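# Mangundap bin-picking set: house rules and data notes

Read this before you quote a number from the set. Most of the rules below exist since we broke them ourselves in the first version and had to throw runs away.

## What's in it

- 2,207 pick attempts from one arm and one bin
- 103 sessions, 98 of them released
- 2 label files per session (`outcome.csv`, `notes.csv`)

The missing sessions failed rule 3. They stay out, and please stop asking Younes for them.

## Rules for recording

1. Clamp the bin before the first pick. Check the clamp again after any hard contact.
2. Mark the bin's position on the table with tape. If the tape has moved, start a new session.
3. No hands in the bin between attempts. "I only nudged it" counts as a hand.
4. Mix the load. Shiny, clear, dark and soft items go in together.
5. Log every attempt, including the ones where the arm stops short. Elvira Restrepo reads the controller log against `outcome.csv`, and gaps get noticed.

Rule 4 gets the most complaints, usually from people whose demo works well on matte boxes. Clear plastic and crumpled metallic stuff is where depth data tends to fall apart, and a bin without any of it tells you very little.

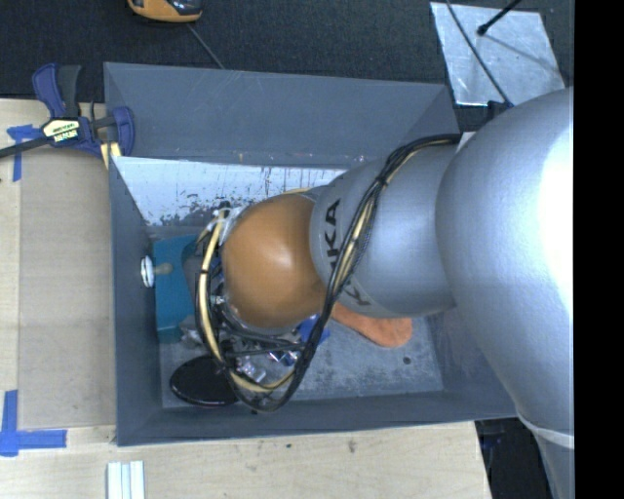
*KUKA arm over the clamped bin, mixed load, tape marks on the table at left.*

## Cables

The Lindano checklist we started from has one line on cable routing: "secure and tidy." I don't know how anyone would fail that. Ours asks for three things:

- ties at intervals along the whole bundle
- enough slack for the full wrist range, tested slowly with the bin empty
- a note in `notes.csv` whenever cables hide part of the load from the camera

The last one matters for scoring. An item behind the cables is still in the bin, so don't mark it absent.

## About "compliance"

We've been asked whether the set is "compliant." With what? These are lab rules for getting data you can compare. They are not a safety assessment, and a tidy `notes.csv` won't stop an arm. Do your own risk assessment for your own cell – ours won't transfer, even if you buy the same parts.

## Known problems

- The bin is scratched and scuffed. A model can learn the marks, so test on a different bin.
- One fixed camera. The arm blocks it during the reach.
- "Success" means lifted clear of the rim. Vasilică Sima wanted a hold time as well and was probably right. It's planned for the April release.
- The Porkix baseline script retries silently. Turn that off or your score means nothing.

Send corrections to Zamfira Jitaru with the session number and the attempt number.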